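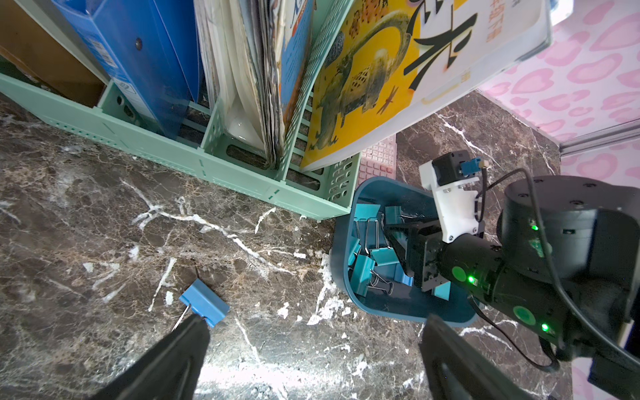 Junthorpe Forums
Home | New Posts | Home Automation | Shop Floor | Members | Search | Log in

Thread: Can they do actual chores yet?

spindlewick
OK, I want to hear from people who have spent real time with these things. I've been reading about home robots since I was a kid and I think we are finally close! Not close to a butler, I mean close to the dull little jobs. Binder clips off the desk and back into the bin. Pens in the cup. Socks out of the dryer. My wife runs a small bookkeeping office from our spare room and the amount of stationery that migrates across that desk in a week is unbelievable.

So where are we? If I put an arm on a desk today, does it earn its space?

ratchet_moose
Depends what you mean by earn. I run second shift at a Grindico plant and we have arms that have been loading the same fixture for years with hardly a hiccup. But the part shows up in the same spot, facing the same way, every time. Move the tray an inch and the line stops. Your desk is the opposite of that.

Chutima Hemmin
I'm more hopeful than moose! I've been teaching a pair of arms to sort office supplies and small hardware for most of a year (evenings, mostly, my day job is payroll software) and the progress since October has been wild. I started with wood blocks like everybody does, then moved to clips, and clips are a fantastic test. They're small, they're springy, they land at odd angles, and the wire handles hook into each other so you reach for one and come up with three.

My latest run was 60 tries at picking up a single clip and dropping it in a bin. It got all but 26 of them into the bin without help. I know that's not a number you'd brag about at a trade show, but last fall it was mostly pushing them onto the floor.

ratchet_moose
So it missed 26 out of 60. If a new hire did that I'd move them to sweeping.

Chutima Hemmin
Ha, fair. But your new hire had twenty years of picking things up before he walked in the door. Mine had a couple of months.

oatmeal_dan
What are you using for the arms, and what did it cost? I priced a Torketti kit and it came to 3000 before shipping, which is a lot of money to have my clips put away.

Chutima Hemmin
Built from parts over time, so I never added it up and I'd rather not! The brackets are printed. If you're handy you can come in well under that Torketti price. The real cost is your evenings. You have to show it the job over and over, from different starting spots, and you have to keep moving the bin or it learns where the bin lives and nothing else.

spindlewick
This is exactly the stuff I wanted. Does a shiny surface bother it? Our desk is glass.

Chutima Hemmin
Glare is a pain, yes. Polished stone and glass both throw bright patches that slide around as the arm moves. I got better results after I did half my teaching with the blinds open and half with them closed. I haven't tried clear glass. My guess is you'd want a mat.

pell_and_sons
Shop guy here, and I disagree with moose a little. We bought a Nakpan bin picker for small fasteners and it handles a jumbled pile just fine. It's slow. I can out-pick it with one hand and a sandwich in the other. But it runs after I go home, and at 3000 pieces a night I stopped caring about the speed pretty quickly.

ratchet_moose
One kind of fastener, I bet. In a cage, with its own lights.

pell_and_sons
Three kinds, own lights, yes. No cage. I'll give you the lights.

ratchet_moose
Then we agree more than I thought. Shop floor, yes, for some jobs. Spare room with a keyboard and a stack of old magazines and somebody's coffee, no. Ask me again in a few years.

oatmeal_dan
I'm with moose on the coffee.

Chutima Hemmin
Clips, pens, erasers and glue sticks I'd call nearly there. Paper is a whole different animal. A loose sheet lying flat on a desk still beats me every time, and I've tried soft fingertips, sticky fingertips, and sliding the page to the edge first. If anyone has cracked paper please, please message me.

spindlewick
Well I'm sold enough to try! Planning to start with clips and one color of bin, and a mat over the glass. Chutima, how many times did you have to show it before it did anything useful?

Chutima Hemmin
More than you'd like. Put on some music, take breaks, and start with the clips spread out before you let it near a pile. Post your first tries, even the ugly ones, I love those.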